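十二月，凌晨一点，手还有点抖，先记下来，免得明天又忘了细节。

今天下午第二台臂差点把我的手夹在簸箕把手和夹爪之间。没受伤，就是手背蹭了一道红印。但是按理说根本不应该发生。

背景简单说：我们在做扫地动作，一台臂拿簸箕，另一台拿刷子。任务代号 Perkora，Kalliopi 起的，问她什么意思也不说。抓把手这一步本来早就过了，跑了100遍只掉过6次，掉了就重来，没人当回事。

问题出在重来上。

经过是这样的。夹爪下去，夹住把手，抬，滑了，簸箕歪着落回纸上。程序报“抓取失败”，停。我看示教器上状态是暂停，就伸手去扶簸箕。暂停！不是急停。这是我的错，先写在这里。

手刚碰到把手，臂动了。往下走，速度不算快，可是那个距离，快不快都来不及。我往回抽，Fatos 在桌子另一头拍了急停。臂停住的时候夹爪已经合了一半。

然后两个人站着谁都没说话，大概就几秒吧，感觉很长。

后来翻日志。失败之后有个自动重试，等待 2,000 毫秒，如果没收到“取消”就从预抓取点再来一遍。这个重试是我上个月自己加的，为了夜里跑数据不用人守着。加的时候只想着省事，界面上没改，等待期间照样显示“暂停”。所以我看到的暂停其实是倒计时。自己给自己挖的坑。

还有第二层。力的阈值。原来设得很低，碰到东西就停，结果簸箕把手一晃就误报，Fatos 嫌烦，调高了，配置文件里没写备注。他说他跟我讲过，我说没有，翻聊天记录，讲过，我回了个“好”。唉。

两件事单独看都不大，凑一起就是今天这样。 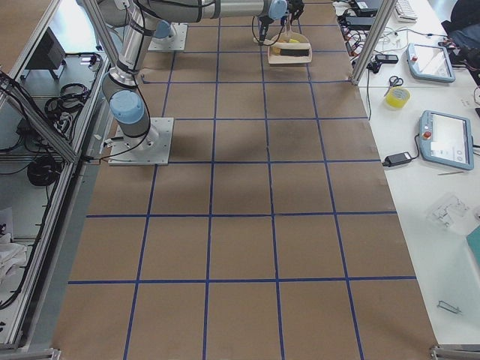
*把手这一抓，簸箕和刷子都在蓝格子纸上。两个示教器都在右边白桌上。*

再说急停。两个示教器上都有红按钮，都好使，每周测。可是我伸手的时候人在桌子左边，示教器全在右边桌上，中间隔着整张工作台。我够不着任何一个。如果 Fatos 那会儿去倒水了呢？不太想往下想。

晚上给 Kalliopi 打电话，她在 Prarkinham 那边，时差的关系刚吃完午饭。她听完没骂我，就问了一句：“你们进去之前，谁负责喊一声？”我答不上来。我们没有这个规矩。以前在 Quintero 实习的时候有，进围栏前要喊，要对方回一声，当时觉得傻，现在觉得一点都不傻。

改了的和要改的，乱写一下：

- 自动重试先整个关掉。夜里也关。数据少就少。
- 重试以后要开的话，等待期间界面必须显示倒计时，不能再写“暂停”两个字。颜色也得换。
- 力阈值调回去了。误报就误报，误报再说。
- 伸手之前按急停，不是暂停。贴了张纸条在示教器旁边，字很丑。
- 左边加一个独立的急停按钮，跟 Listora 问了，现货，报价 700，明天下单，我先垫。
- 改配置必须写备注，谁改的，为什么改。我和 Fatos 都要遵守，包括“就改一个数”的时候。

还没搞明白的：为什么会滑。换过一次指垫以后掉得好像多了一点，也可能是把手太光。簸箕是塑料的，把手又高，夹的位置偏上一点整个就晃。Fatos 觉得是抓取点标得太高，我觉得是夹紧力给小了。明天先不上电，拿手比划着量一下再说。刷子放在簸箕里一起抬，重心也会跑，之前测的时候是空簸箕，这个要从新测。

另外日志时间戳和录像对不上，差一点点，查的时候来回拖进度条拖得头疼。有空修，估计没空。

Fatos 刚发消息问我手怎么样。红印已经快看不见了。他说他下午回去以后把急停按下去又松开，试了好几遍，就坐在那儿试。我说早点睡。

明早十点，他到了再开机。一个人在的时候不开，这条也加上。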